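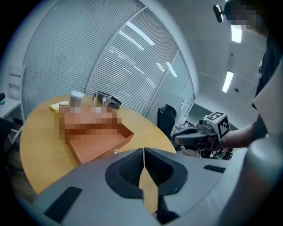 Tabletop work with Vurker hand-held grippers at Gondska. An open cardboard box waits near the front of the round table.

Gondska Finds and Fixes Slipping Fault in Vurker Hand-Held Gripper

Free replacement latch offered to every user; full fault report published today

3 April 2022 – Gondska has traced a fault that let the jaws of its Vurker hand-held gripper lose their hold partway through a task, and has a fix ready to ship. The company is also publishing its complete fault report, including the test logs and the two early guesses that proved wrong, so that other teams working with hand-held grippers can check their own tools.

The Vurker is held by a person, who uses it to pick up, move and put down everyday objects. The recordings are then used to teach robot arms the same jobs. When the tool behaves differently from one grasp to the next, the robot learns from bad examples, and the person holding it can end up with something dropped on a foot.

The first report came from the company's own tabletop sessions. An operator lifting a filled jar felt the trigger give slightly under the finger, and the jar dropped onto the table. It did not break. Two more drops followed in the same week with a different tool, and Gondska stopped all work with heavy or breakable objects that afternoon.

"We were thrilled to get to the bottom of this one, and I mean that," said Dilwyn Sayce, head of hardware at Gondska. "Three drops is not much to go on. The team took those tools apart on a Friday-night sort of schedule for weeks, and when they found the worn latch they came running down the hall to show me. It's a tiny part. You could lose it in a shirt pocket!"

What went wrong

The fault lies in the trigger latch, a small molded piece inside the handle that keeps the jaws from springing back while the trigger is squeezed. On affected tools, one edge of the latch rounds off with use. Once it is worn, a steady squeeze holds well enough, but a slight twist of the wrist can make the latch skip by a single tooth. The jaws open by up to 12 millimeters before they catch again. With a sponge or a soft cloth, the operator may never notice. With a smooth, heavy object, the grip is gone.

The team first suspected the fingertip pads and changed them on every tool in the room. The drops went on. Next they looked at the way operators were holding the handle, and lost more time there than they would have liked. The answer came from a bench test in which a worn tool and a new one were put through 1000 squeezes each with a small twist at the end of every squeeze. The worn tool skipped 36 times. The new one did not skip at all.

Golob, the workshop that molds the latch for Gondska, joined the investigation at that point and matched the worn parts to a change in cooling time made last July. Parts made after the change are softer at the edge. Golob has gone back to the earlier setting and now checks the edge hardness of each batch before it leaves the building.

No injuries have been reported.

Who is affected

A total of 335 tools were built with the softer latch. Their serial numbers begin with the letter K, printed inside the battery cover. Tools with any other first letter have the earlier latch and do not need a new one.

Owners of affected tools are asked to do the following until the new part is fitted:

Stop using the tool with glass, liquids, sharp objects or anything heavy.

Keep feet and bare hands out from under the jaws during a lift.

Mark any recordings in which an object slipped or was dropped, and hold them back from training.

The new latch can be fitted with one small screwdriver, which comes in the package. Users who prefer not to open the handle can send the tool back, and Gondska will do the work and pay the shipping both ways.

Checking old recordings

A skipped tooth leaves a mark in the jaw-width data, a sudden jump outward while the trigger stays where it was. Arkotus, the software group that looks after Gondska's recording tools, has written a short script that searches for this jump and lists the places where it turns up. It runs on an ordinary laptop and is free to download along with the report. Gondska has already run it over its own recordings and pulled the affected ones.

"The script is my favorite part of the whole thing," Sayce said. "We started out looking for a broken piece of plastic, and now we have a check we can run at the end of every session, on every tool. I'd like other groups to try it on their own gear and write to us about what they find, good or bad. We should have had a twist test from the start. We have one now, and every Vurker goes through it before it's packed."

Replacement latches are in stock and are being sent out in the order that requests come in. Users can ask for one through the support page on the Gondska website, giving the serial number and a shipping address.

About Gondska

Gondska designs and builds hand-held grippers and recording equipment for robot learning. Its Vurker tools are used by research labs and small automation firms.

Media contact: Dilwyn Sayce, Gondska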